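Home | Science at Home | Materials | Weather | Ask a Question | For Teachers

Why Does Dust Stick to Shiny Black Plastic?

Look at the top of a black plastic machine in your home. It might be a speaker, a printer, a coffee maker or a fan. If it hasn't been cleaned for a while, you will probably see a gray layer on it. Now look at a pale wall or a white shelf in the same room. It seems cleaner, but it may have just as much dust on it.

This page explains where dust comes from, why it shows up so well on black plastic, and what a cloth does when it wipes the dust away.

What is dust?

Dust is a mix of very small bits. Some of the bits come from outside. Wind carries in soil, sand and pollen, and shoes bring in more. Other bits come from inside the house. Clothes, sheets and carpets lose tiny threads called fibers. People and pets lose flakes of skin and hair.

The bits are so light that moving air can hold them up. When the air is still, they slowly sink. They land on anything flat, such as a table, a windowsill or the top of a machine. They land on slopes too, but steep slopes collect less.

Why does it show so much on black?

Most house dust is light gray. Gray bits on a white shelf are close to the color of the shelf, so your eyes don't pick them out easily. Gray bits on black plastic are very different from what is behind them.

Shine matters as well. A smooth, shiny surface works a bit like a mirror. It sends light off in one direction, and you see a bright spot or a bright line where the light bounces toward you. Dust bits are rough. They scatter light in all directions. On a shiny black surface, each bit can look like a pale dot.

Fingerprints show for nearly the same reason. Your skin leaves a thin film of oil and sweat, and the film changes how the light bounces.

Why does it stick?

Part of the answer is static electricity. Everything is made of atoms, and atoms have even smaller parts called electrons. When two things rub together, some electrons can move from one to the other. One thing ends up with extra electrons and the other has too few. We say that they are charged.

Electrons can travel easily through metal. They can't travel easily through plastic, so a charge on plastic tends to stay in one place for a while. A charged surface pulls on light things nearby, and dust is very light.

You can feel static electricity when you pull off a wool hat and your hair stands up. It works best in dry air. In winter, heated rooms are often dry, and plastic things may get dusty faster.

Ridges, grooves and corners

Many machines are not flat on top. They have ridges, slots or a raised rim around the edge. Some ridges are there for looks. Others help with grip or let sound or air pass through.

Dust that falls on a flat surface can be blown off by a draft. Dust that falls between two ridges is sheltered. The air down in the groove hardly moves, so the dust stays there and more lands on top of it. A rim does the same job as a low wall, and dust gathers in the corner where the wall meets the floor.

A curved groove is harder to wipe than a straight one. If you push a cloth straight across, it rides over the tops of the ridges. If you follow the curve, more of the cloth goes down into the gaps.

On a ridged black top, light from a lamp or a window breaks up into thin lines, one on each ridge, and together they can make a bright band.
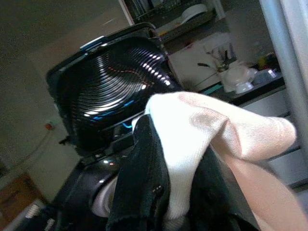
Can you use wet paper towels to clean a plastic machine?

It is better to use a soft, dry cloth. Water can run into gaps and reach the electric parts inside, and paper towels can leave fine scratches on shiny plastic. If there is a sticky mark, a grown-up can dampen one corner of a cloth after the machine has been unplugged.

What a cloth does

A cloth is made of many threads, and each thread is made of many fibers. Between them are tiny spaces. When you wipe, dust bits get pushed into the spaces and caught there.

Different cloths catch dust in different ways. A finely woven cotton cloth is soft and picks up loose dust well. A fuzzy cloth has lots of loose ends that can reach into small places. A microfiber cloth has fibers much thinner than a hair, and many of them are split. The splits give dust more edges to cling to.

A cloth that is already full of dust can't hold much more. It just moves the dust around. Fold the cloth so that there is a clean part on the outside, and refold it when that part looks gray. Grit in a dirty cloth can scratch, so wash cleaning cloths often.

Try it: the two-card test

You will need one black card, one white card and a dry cloth. Plastic-coated cards are best.

Put both cards side by side on a shelf where they won't be moved. Leave them there for 30 days. Then look at them under a lamp. Which one looks dustier? Wipe half of each card with the cloth and look again.

A class at Takiven School tried this last May. Up to 105 cards were set out in classrooms and hallways. The cards near doors looked dustiest. When the students wiped them with white cloths, the marks left by the black cards and the white cards from the same shelf looked much the same.

Words to know

Atom: a very tiny piece of matter. Everything you can touch is made of atoms.

Charge: what a thing has when it has too many or too few electrons.

Fiber: a thin thread, or a small piece of one.

Scatter: to send light off in many directions.

Written by Cathal Nic Aodha for Drodora Science Pages. Updated November 2023.

Contact us | © Drodora | Back to top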